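A Conversation on Household Recycling in Mendwood

Mendwood collects recyclables from 3552 households, and until last spring it did so under rules that had hardly changed since the town first put out bins. The revised program, which began in March, asks residents to keep drink containers apart from paper and cardboard. The Barwood Review spoke with Adau Toma, who directs sanitation services for the town, about the reasons for the change and its reception.

Toma began her career on a collection route and moved into planning after several years. She describes the earlier system as workable but costly. "We were paying to haul a great deal of wet paper," she said. "A carton or a bottle goes in with a little liquid left in it, and by the time the load reaches the sorting hall the paper around it has lost most of its value."

The town tested separate collection in 31 apartment buildings before extending it to single-family homes. Toma said apartment residents were chosen first because their shared storage rooms gave the department a simple way to compare one building with the next. The trial also showed which instructions were being misread. Residents understood "containers" to mean food tubs as well as drink bottles, and the printed guide had to be rewritten twice.

Asked what the department now tells residents about caps and labels, Toma gave a short answer. "Leave them on. Empty the bottle, put the cap back, and do not spend your evening peeling labels. The plant is equipped for labels." 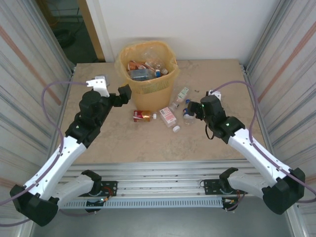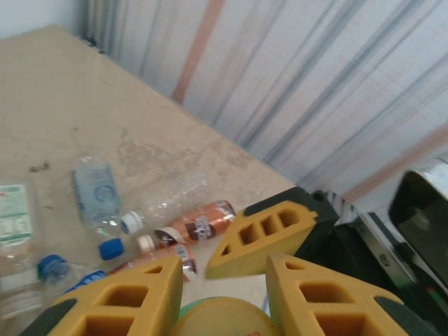
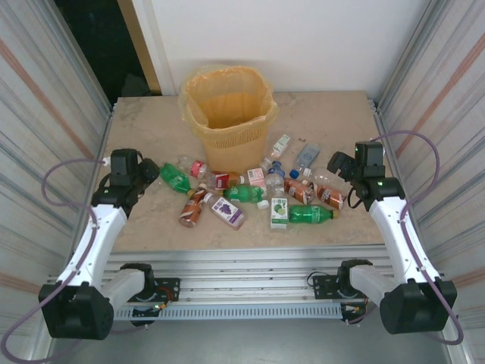
Drink containers on a tabletop.

Mbali Modise
Staff Writer, Public Services

Juice boxes have been a more difficult subject. They are made of layered material, and the previous contractor did not accept them. The present contract does, provided that they are placed with the bottles and kept out of the paper bin. Toma acknowledged that many families still throw them away out of habit. "People learned a rule ten years ago and they learned it well," she said. "We are asking them to unlearn it, and that takes longer than printing a leaflet."

The question of bags has drawn the most correspondence. Under the new rules, a liner may be used inside the home, but the contents must be emptied into the curbside bin and the liner kept back. Film plastic wraps around the sorting equipment, and crews must stop the line to cut it free. Toma reported that the plant was losing about 3 hours a week to such stoppages before the rule took effect. She declined to offer a current figure, saying that the department would publish one after a full year of operation.

The department has not issued fines and has no plan to do so. Crews leave a printed notice on a bin that contains the wrong material, and a household that receives 2 notices is offered a telephone call or a visit. According to Toma, most of those calls concern storage. Older houses in the center of town have narrow kitchens, and an additional bin is not easily placed.

"I have that kitchen myself," she said. "Ours stands in the hallway, and my family has opinions about it."

The next stage of the program concerns collection days, which currently differ between the east and west sides of town. Toma expects to bring a proposal for a single schedule before the town council, together with a request for one additional truck. Residents may send written comments to the sanitation office at Town Hall until the proposal is heard.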